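**Board: Mosaics & Tile > Planning and Layout**

# Tape grid or paper cartoon for a long panel?

### pellmell_tile

Starting a wall panel for my sister's covered porch. Finished size is 43 inches tall and a bit over twice that long. It will be mostly broken dinner plates with some vitreous glass for the background. I've done stepping stones and two mirror frames, nothing this big.

My question is about layout. The last book I read says to draw the whole design full size on paper (the cartoon), put mesh over it, and glue to the mesh. I can't draw at that size. I can draw small on graph paper and I can copy square by square, so I'm leaning toward a tape grid on the table and working one square at a time.

The design is a row of hollyhocks with a lavender border. The border pieces are from a set of Inga plates I bought at an estate sale for $14. They are a soft purple with a plain rim.

The kind of grid I mean is blue tape on brown, cells more or less square. The plate is a pale lavender like my border color.
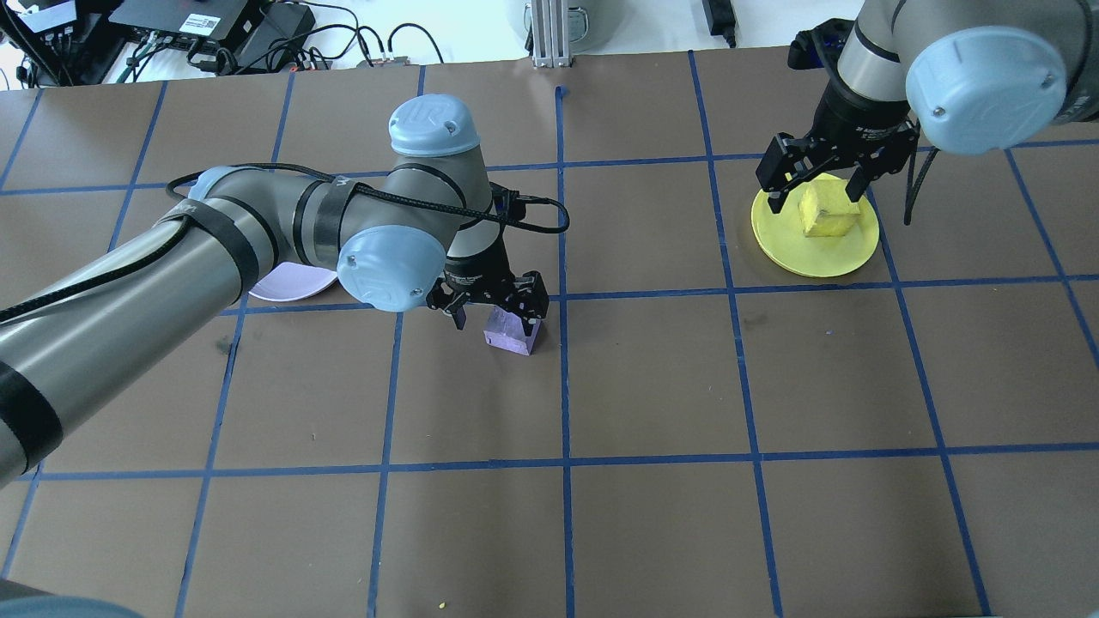

### grout_haze

Don't do it with tape. Tape has thickness. If you lay mesh over tape lines you get a ridge under the mesh everywhere two strips cross, and the pieces rock. I did a backsplash that way and spent an evening sanding thinset off the high spots.

Draw the lines with a chalk line or a long straightedge and a carpenter's pencil. It takes ten minutes.

### Kevin Correa

I disagree with grout_haze on this one. Painter's tape is thin. If you're getting a ridge you can feel through mesh and clear plastic, you were using something heavier, or doubling it up at the crossings.

I've used tape grids for every panel over three feet. What I like is that I can see the lines through the plastic and the mesh both. Pencil on brown paper disappears under mesh, and under plastic it's worse.

pellmell_tile, a few things:

- Put the grid down on paper and not on the bare table if you think you'll need to move the job before you're done.
- Number the columns along the bottom and letter the rows up the side. Use the same labels on your graph paper.
- Clear plastic goes between the grid and the mesh. Tape it at the edges so it can't creep.
- Glue from the center out.

What scale is your small drawing?

### pellmell_tile

Quarter-inch graph paper. One graph square equals one inch on the panel, and I was going to tape only every sixth line.

### Kevin Correa

That works. Six inches is about as large as I'd go with a flower. For a plain background you can go bigger.

### saltillo_sue

Have you thought about the reverse method? You glue the pieces face down on brown kraft paper with flour paste, then flip the whole section into the thinset and wet the paper off. You get a flat surface even with plates of different thickness. With dinnerware that matters a lot. Foot rings and curved rims are a pain on mesh.

The drawing has to be mirrored. I forget that every other project.

### grout_haze

Reverse method for a first big panel is asking for trouble. She'd be gluing blind. With plates, the pattern side is down and all you see is the white back.

And I measured the tape ridge. Two layers at a crossing is enough to feel with a fingernail. Small glass will sit crooked on it.

### Kevin Correa

I can feel it with a fingernail too. I can't see it once it's grouted, and neither can anyone standing on a porch.

### saltillo_sue

She can label the backs. I use a wax pencil. I did a panel of 1,352 pieces in reverse and misplaced very few of them. Direct on mesh, I had a wavy surface that caught the light badly every evening. Outside light is low and comes from the side, so lumps show.

### pellmell_tile

The porch faces west, so I'd like to hear more about the wavy surface. Is that from the plates or from the mesh?

### saltillo_sue

Plates. The flat part in the middle is usable, the shoulder where it curves up is not, and the rim is somewhere in between. Nip the shoulder off and save it for pots. If your border is all rim pieces from one set then at least they'll match each other. Shallow rims are easier than deep ones.

### Robel Asfaw

Coming at this from the installer side. I hang these for people who make them at home.

Mesh outdoors depends on the glue. Ordinary white craft glue softens when it gets damp, and the pieces let go of the mesh behind the thinset. Use one rated for exterior work. I've had good luck with Fonano mesh adhesive and less luck with the Onden one, which was still tacky when I went to hang the panel.

Second, are those plates going to freeze? Where is the porch? Earthenware takes on water and the glaze pops off. Stoneware and porcelain are usually fine. Put a drop of water on a broken edge. If it soaks in, keep that plate indoors.

On grid size, use one that lets you cut the panel into sections you can lift. My advice is to cut along flower outlines and keep the grid for copying only. A straight cut on a grid line will show up in the grout as a straight line.

This one shows the proportions I'd use for copying, with a plate inside one of the squares for scale:

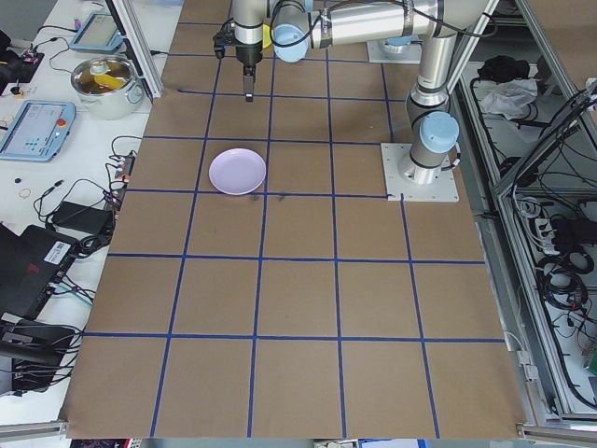

### pellmell_tile

Did the water drop test on four of the Inga pieces. Three beaded up and one soaked in within a minute. The one that soaked has a different mark on the back, so I think somebody filled out the set with a Muma plate at some point. The color is close enough that I never noticed. It's out of the pile.

The porch is in southern Ohio so yes, it freezes.

I was going to cut sections on the grid lines. Good to know before I did it.

### grout_haze

Agree with Robel on the cuts. Follow the outlines.

### tessera_tom

What size glass for the background? I'd use 3/8 around the flower heads and 3/4 for the rest. My estimate for a similar panel was 1,629 pieces and I ran short because I left out the spaces between leaves. Order extra from the same lot.

### pellmell_tile

3/4 for the sky and whatever I can nip for the tight spots. I'll order another sheet or two.

Plan as of now: grid on paper with the thin blue tape, butted at the crossings and not overlapped so there's only one layer. Plastic, then mesh. Exterior glue. Sections cut around the leaves. I'll make one border corner first and see how the rim pieces sit. If it's lumpy I'll try Sue's way on the next corner.

### grout_haze

Butting the crossings takes care of most of my complaint. I'd still use pencil.

### Kevin Correa

Cut the tape with a utility knife and a metal ruler, and go light so you don't slice the paper. Hanging it before August would give the grout some warm weather to cure.

### saltillo_sue

Post the corner when it's done, and take the photo from the side with a lamp down low.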